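Home | News | Homes | Food | Letters | Contact

6th March
By Barnabás Kun

Print this page | E-mail to a friend

Putting the winter bedding away

Krisztina Magyar has run the linen room at the Kerekes guest house in Zudthorpe for nine years. Before that she worked in a laundry in Gandska, where she says she learnt most of what she knows about folding.

The house has 35 beds and she starts changing them over in the first week of March. I asked whether that was too early.

"People tell me every year that it will snow again," she said. "Maybe it will. I leave one blanket out for each room and the rest goes away. If I wait for warm weather I have guests in every bed and no time."

She does one room at a time and uses the bed itself as her table. Everything comes off, the sheet is checked for wear, and the comforter is folded in three lengthways and then rolled from the foot. She doesn't like to fold it into a square.

"A square has corners and the filling goes flat there," she said. "A roll stays thick. It takes more space on the shelf, but in December you shake it and it is ready."

Quilts and blankets that won't be wanted until next winter go into clear plastic. She used to use cotton sacks, but could never tell what was inside without untying them.

"Now I see the colour and I know which room. The orange one, the blue one. I don't write labels."

I asked about damp. She airs each piece for a full day first, over a chair or the banister, and won't seal anything on a wet afternoon. She lost four good quilts to mould in her second year and still sounds cross about it.

Small things are the nuisance. Pillowcases, scarves and single socks turn up in the bedding, and she puts whatever she finds on top of the pile until the bed is clear. 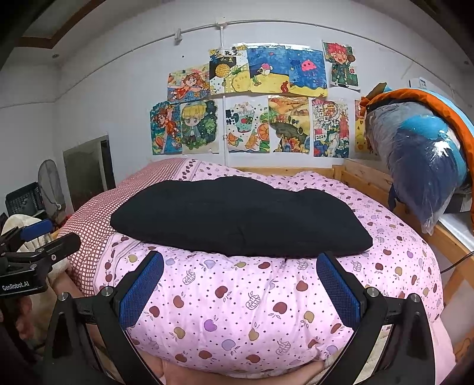

What she would buy again

Cotton covers with a small print, she said, as they don't show marks the way plain ones do. Checked sheets for the same reason. She washes nearly everything at 60 and has no time for anything that needs ironing.

"I had a white set once, from Zostonow. Very nice, 80 for the pair. I used it two times."

She expects to finish the top floor next week and then start on the curtains.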